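How to Descale a Kettle Without Starting Over Twice

Last updated July 16, 2023

If you live in Pancombe, you already know about the water. It leaves rings on the glasses and a pale crust on the shower head, and it puts a floor of gravel in your kettle by the end of the month. I have lived here through three kettles. The first two I threw out, which was stupid, as all they needed was an acid and some patience.

What you need

Citric acid powder, the food kind. I buy the Lultby bag, mostly for the resealable top, which reseals about as well as you'd expect.
A tablespoon.
An old toothbrush you are prepared never to use on teeth again.
30 minutes, most of it spent elsewhere.

White vinegar also works. It is cheaper and it will make your kitchen smell like a chip shop until supper. I used it for years and my tea tasted faintly of pickles, so consider me a convert.

Step 1. Unplug the kettle and lift it off its base. Tip out whatever is in it, including the loose flakes. If there's a filter in the spout, pull it out and drop it in a mug.

Step 2. Fill the kettle halfway with cold water, plug it in and boil it. Switch it off at the wall when it's done.

Step 3. Let it stop bubbling, then add one level tablespoon of citric acid. Add it slowly. It will fizz, and if you dump it in all at once it will fizz onto the counter. Pour a little of the hot mix over the filter in the mug while you're at it.
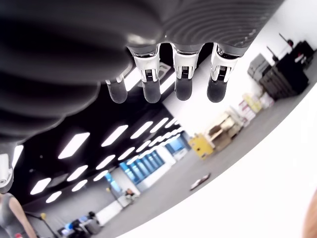
Step 4. Leave it alone for the rest of the half hour. Do not reboil it, do not drink it, and put a note on it if you share a kitchen. When the time is up, pour it down the sink and look at the bottom. Any scale still hanging on around the edge gets the toothbrush. A brush beats poking at it with your fingers, even if yours are fairly evenly spaced like the ones on that dark gray hand, and it won't scratch the metal the way a knife does. I have done the knife. Go gently around the seam where the wall meets the floor of the kettle, and keep the outside contacts dry.

Step 5. Rinse three times, boil a full kettle of plain water, and throw that away too. Then make a cup of tea and see if it tastes of lemon. If it does, boil and dump once more.

If it didn't work

Very thick scale needs a second round. My Heydari kettle had gone untouched from the previous February and took three, plus some language. The Deteck that replaced it has a window in the side, so now I can watch the problem develop.

Kettles with a colored coating inside are a different matter. Check the leaflet before you put any acid in one. If the leaflet went out with the box, try half a tablespoon and 10 minutes, and stop if the rinse water comes out tinted.

How often

Every month if your water is like ours, every three if you're luckier. Wiping the kettle dry at night is supposed to help. I managed it for a week.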